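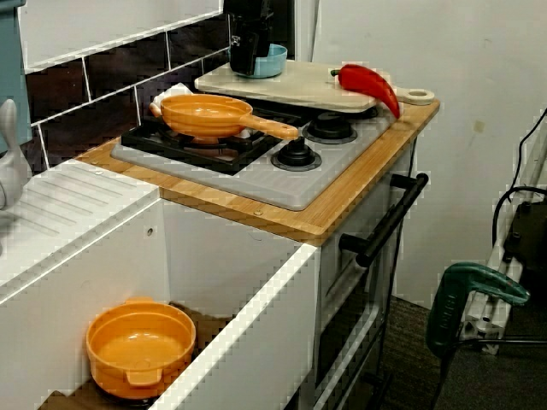
Last changed: August 27, 2021

Home | Play Spaces | Toys | Talk to Us

Print this page | E-mail this page

I went over to the Egan play center to ask the woman who sets up the pretend kitchen how she does it, and we ended up talking right there beside the stove (my knees still hurt from the little chair!).

"The frying pan goes on the grate," she told me. "Orange, long handle, they all head straight for it." She has been doing this for 7 years, and she has strong feelings about toy food. "A pepper gets more play than a whole cake. They fry it, they chop it, they serve it to me raw."

I asked about the cutting board lying across the back of the stovetop. Doesn't it get in the way?
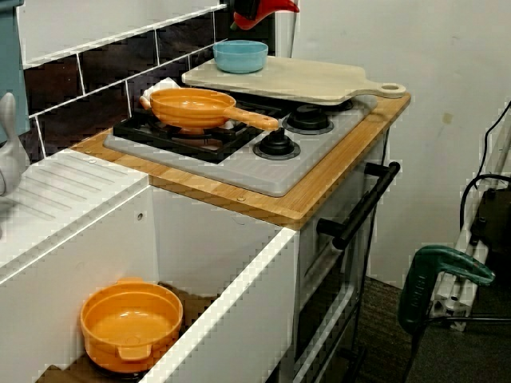
"Oh, they love it there," she said. "The bowl sits on it, the pan's right in front, and you can cook without walking off." She tried a separate table in May and hated it – everything ended up on the floor.

Her favorite part is the brown tile backsplash. Mine is the countertop, all those fine stripes in the bamboo. We argued over that for a while, and then she made me a pretend omelet.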